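How to tidy a games corner in 40 minutes (and keep it that way for longer than a weekend)

Every home with a board game in it has a games corner, whether or not anyone agreed to one. Ours began as a single box of Grurnance under the stairs and now has its own weather. What follows is the method I use when the lid of something has gone missing and the floor has begun to bite.

You will need:

One bin or tub big enough for the awkward things
A few small boxes with lids that stay on
Zip bags, the sort meant for sandwiches
A soft brush and a damp cloth
A tray
40 minutes, and a household that is out

Step 1. Get everything on to the floor

Yes, all of it. You can't sort a shelf by standing in front of it and sighing, though I gave that a fair trial. Clear a patch of floor near a window and bring the games to it. Anything you find under the sofa joins the pile, including the things you would prefer not to identify.

Step 2. Deal with the boxes first

Open each box and check it against the parts list, if the parts list has survived. Games with nothing missing go back on the shelf straight away, which cheers you up and clears some space. My copy of Makokha claims to hold 600 cardboard tokens. I do not check this. I bag what's there and shut the lid with some force.

Split corners can be mended from the inside with paper tape. Sticky tape on the outside looks fine for a year and then takes the picture off with it.

Step 3. The tray of orphans

Pawns, cards, sand timers and the little plastic tree that belongs to no game you have ever owned all go on the tray. Give yourself 20 minutes to rehome them and not one more. Whatever remains goes in a bag marked "spares", and the next time somebody loses a blue pawn you will be a hero for the length of one evening.

Jelum players should look twice before throwing out anything shaped like a bean.

Step 4. Big and squashy things

Foam dice, beanbags, soft balls and anything else that won't stack should live in an open bin at floor level. Put them on a shelf and they will roll off it, usually at night. Heavier items go in first, foam on top, so nothing spends the winter being flattened.

Foam picks up fluff and hair at an astonishing rate. Go over it with the soft brush, then the damp cloth with a drop of washing-up liquid. Don't soak it. A soaked foam die takes days to dry out and smells of pond for the whole of them.

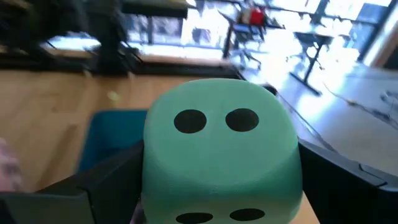 Stand each one somewhere airy until the surface feels dry, and turn it over now and then. Keep it off the radiator. Check the pips while you're at it; if they've started to fade, a permanent marker will bring them back, provided you can resist improving the odds.

Step 5. Put it back by how often you play it

Favourites go at elbow height. The four-hour epic goes on top, where it can be admired. Leave a gap on each shelf, as a full shelf is a pile waiting for its chance.

Last, sweep the floor before anyone walks on it in socks.

Shared 3 times

Comments (3)

dustpan_dora
Did the spares bag last month and found four pieces of our Vistureo set in it. We'd been using dried pasta.

Mossbank
Would the washing-up liquid trick work on the fabric beanbags too, or do they just go in the machine?

halfadeck
Paper tape on the inside, thank you. I have ruined so many lids.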